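Help > Sourdough > Starter FAQ

Starter questions I get every week

How often do I feed it?
Once a day if it lives on the counter, once a week if it's in the fridge. I've kept mine (his name is Fakir, don't ask) going since a very cold February and he's missed plenty of meals!

Do I need special flour?
Nope. I use plain white from Lallby with a spoonful of rye when I have it - rye really wakes things up.
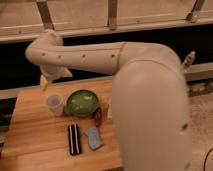

Inès Texier

There's gray liquid on top. Is it dead?
Just hungry. Pour it off or stir it in, then feed it. Pink or orange streaks are another story, so throw that one out and scrub the jar.

My starter floats but my bread is flat. Help?
Probably the dough needed longer. My kitchen is chilly and I've left dough going until 2 in the afternoon when the recipe swore it would be ready by breakfast.

Can I mail you for a bit of starter?
I'd love to say yes, but I only hand it out in person at the Drustley market. Bring a jar with a lid, please - last time I ran out.

Comments (3)

Sumeya Shiferaw: Mine went gray while we were away and I nearly tossed it. Two feeds and it's bubbling again, thank you!

breadhead236: does whole wheat work instead of rye?

Inès: Yes, it works great!

Related
Discard pancakes
Which jar should I buy?
Drying starter for a trip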